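Fulari outdoor cell logs, README

Last touched 22 July 2007

Hi! If you've landed in this folder you probably want the numbers from the dye cells I had out on the shed roof, so let me tell you what's in it before you go opening files at random. It's a small data set and I've tried to leave it in a state where somebody else can use it without writing to me first (though you're welcome to write).

What's in the folder

There are 561 log files, one for each run. A run is one cell sitting outside with the logger attached until I unplugged it, so some are a full day and some are barely an hour. Every file is plain text with commas between the values, and it'll open in any spreadsheet program I've tried. The first line gives the column names and the rest is readings.

The columns are time, voltage, current, cell temperature and light level. Time is local and I never changed it for daylight saving, so if you're matching my runs against a weather record you'll want to shift the summer ones by an hour. Sorry! I noticed too late and decided that leaving it alone was safer than fixing half of it.

The file names start with the cell name, then the run number. Cells come in two batches, Mekus and Prumley, which are just the names I wrote on the jars when I mixed the pastes. The Mekus batch is the thicker paste, printed through the coarse mesh. Prumley is thinner and went through the fine mesh, and I like it better, but please make up your own mind from the data.

How the cells were made

All of them are printed on ordinary conductive glass, by hand, with a squeegee and a screen I stretched myself. I baked the prints in a small pottery kiln, let them cool overnight and then soaked them in the dye. The Ratanaporn recipe in notes.txt is the one I used for the dye, and I stuck to it the whole way through except for the first four cells, which soaked too long when I went away and forgot them. Those four are marked "long" in the cell list. They're kind of interesting, so I kept them in.

Sealing was the hard part. I started with a hot glue that went soft in the sun, then moved to a proper film seal in April. Anything earlier than that dries out fast and you can see it in the current, which slides down a little more with each run. Don't read that as the dye failing!

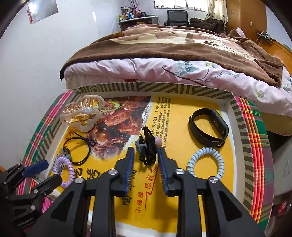
Known problems

The light sensor isn't calibrated. I set it next to a borrowed meter on a couple of clear days and worked out a scale factor, which is in scale.txt, but I wouldn't trust it early in the morning or late in the afternoon when the sun comes in low. Use it to tell bright from dull and you'll be fine.

The logger clock drifts by some 2 minutes a week. I reset it when I remembered, and the resets are in the notes file.

Temperature is from a probe taped to the back of the glass. The tape let go at least once on a hot afternoon and I can't be sure which runs it spoiled. If you see the temperature drop suddenly while the light stays high, throw those readings out.

A few files stop in the middle of a line. That's the battery. Delete the last line and the rest is good.

Working out efficiency

I left efficiency out on purpose. You need the active area of each cell for it, and those are in area.txt, measured with calipers after sealing. Multiply voltage by current, divide by the area and the scaled light level, and watch your units (I got this wrong for a whole month and thought I'd made the best cells in the county). The load was a fixed resistor, so you're not getting the peak power point, only whatever the cell did into that resistor.

Using the data

Take it, plot it, teach with it, put it in your own report. I'd like a mention of the Fulari logs if you publish something, and I'd really like to hear if you find a mistake. If you fix a file, please give it a new name so the two versions don't get mixed up.

Still to do

Add the wiring sketch for the logger. Type up the paper notes for the last of the Prumley runs. Find out why cell 2 gives more current on cloudy days, or at least why the log says it does.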